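Pillowcases come out of the wash with a sour smell

Xiomara Haverford
I wash our bedding every Friday at 4 and the pillowcases still smell a little sour once they've been slept on. Sheets are fine. Same detergent for everything, warm cycle, then the dryer. Is it the pillowcases or the pillows?

Vitalii Stasiv
use less detergent

Tamara Lytvynenko
Most likely the pillows. Body oil goes through the case and into the filling, and a clean case picks it back up the first night. Check the care label. If they're washable, do 2 at a time so the load stays balanced, and run an extra rinse. Dry on low and stop now and then to break up the clumps – they can feel dry outside and still be damp in the middle. Small ones are easier, so I'd start there.

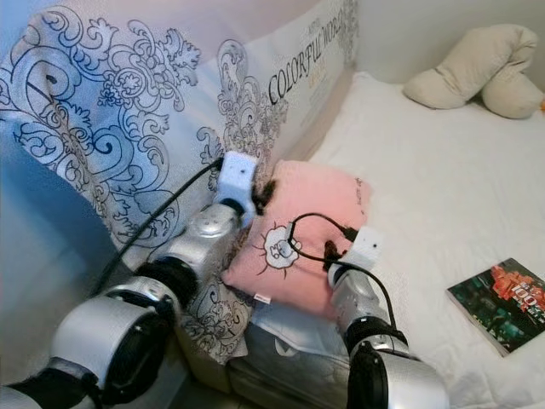

Small pink pillow on a white sheet.

Vitalii is right about the detergent too. Mine had built up for months before I cut back in September. If the smell is still there after 2 washes, replace the pillows.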